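Grasp planner keeps merging two touching objects into one

Posted 05/06/2021 by wristcam_fan

Hi all! I'm using Trivus for segmentation and the Sisodia planner for grasps, and anything that touches gets lumped together. It then picks a grasp point right on the seam, closes on both things and drops one (or both, ugh). Of 108 logged tries, 47 went that way. I've been fiddling with the depth threshold since November. Is there a setting I'm missing?

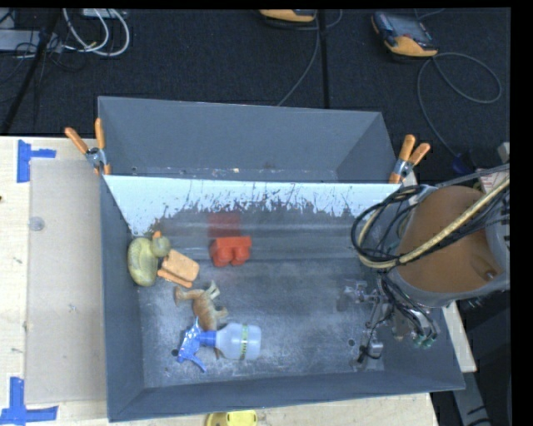 Merged masks were my whole winter, so I feel your pain! Depth alone won't split things that lie on each other. Think of a spray bottle lying across an animal figurine, with a toy duck right up against the next toy: to a depth-only clusterer that's one lumpy hill. Turn on the color edge term in Trivus, then have Sisodia rank grasps by which mask is on top, so the bottle goes before the figurine. Oh, and crop your region at the divider. A red block close to it can leave a dark red reflection on the worn white surface, and mine loved proposing grasps on reflections.
– plindholm_user

just lower the min cluster size, worked for me
– gripfail30

Lowering it gave me a ton of tiny junk masks, so careful with that one. I'd check your hand-eye calibration first. If color and depth are off by even a few pixels, the edge term makes things worse! The Wemine calibration script is fine for this, I run it with 30 poses and keep the log.
– tooltip_drift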